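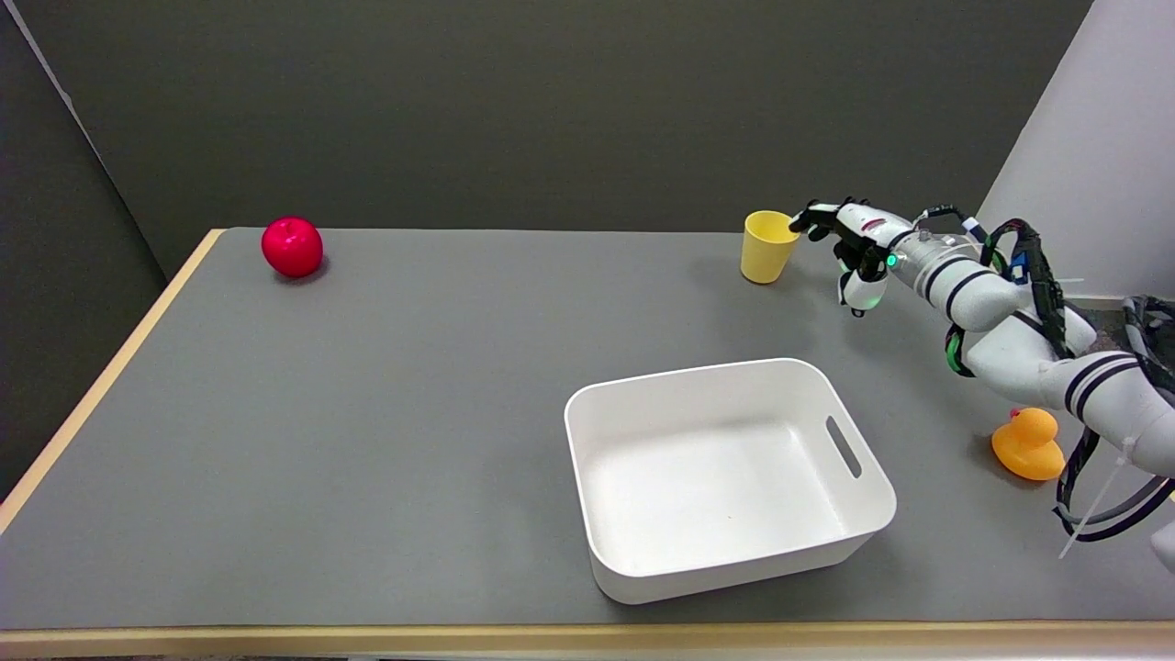 Un lector me escribe que la reedición en vinilo de «Astdale» suena más apagada que el CD original y que la culpa tiene que ser del prensado, porque el máster es el mismo. Pregunta también si merece la pena buscar la primera tirada.

El máster no es el mismo. La hoja interior de la reedición menciona una transferencia nueva desde la cinta de 38 cm/s, y la comparación de niveles lo confirma. En el CD, los picos de caja del segundo corte están recortados casi a fondo de escala; en el vinilo digitalizado conservan el transitorio completo. A igual volumen percibido, la reedición tiene 3 dB más de margen entre el nivel medio y los picos. Quien compare los dos soportes sin igualar la ganancia va a preferir el CD, que entra más fuerte.

Dicho esto, la impresión del lector tiene una base. Drultell ha trabajado siempre con secuencias densas en el registro medio: dos líneas de sintetizador separadas por una quinta, un bajo monofónico con el filtro muy cerrado y una tercera capa de ruido modulado que hace de plato. En el CD esa capa de ruido estaba realzada. En la transferencia nueva queda por debajo de las secuencias, y el conjunto pierde brillo aparente. A mí me parece mejor equilibrio – se distingue por fin la entrada del segundo secuenciador en «Nastthorpe» – pero admito que el disco resulta menos inmediato.

Sobre el prensado: mi copia es la 611 y tiene un leve soplido en los primeros surcos de la cara B, nada en el resto. El centrado es correcto. La cara A dura demasiado para el nivel al que está cortada y el último tema, «Bošković», sufre algo de distorsión de final de cara en las eses del vocoder. Con una aguja elíptica se oye; con una de perfil más fino, bastante menos. Conviene revisar la alineación de la cápsula antes de devolver nada.

La primera tirada en vinilo fue de 600 copias y se cortó desde el máster digital del CD, con su compresión incluida. No le veo interés sonoro. La portada sí es mejor, en cartón sin plastificar y con los créditos completos de los equipos utilizados, que en la reedición han desaparecido.

Queda pendiente la versión en descarga. La tienda la anuncia como procedente de la transferencia nueva, aunque el archivo que compré en noviembre lleva los mismos picos recortados que el CD. He preguntado al sello y sigo sin respuesta. Si la sustituyen, repetiré las medidas con los tres soportes y añadiré los resultados en esta misma entrada.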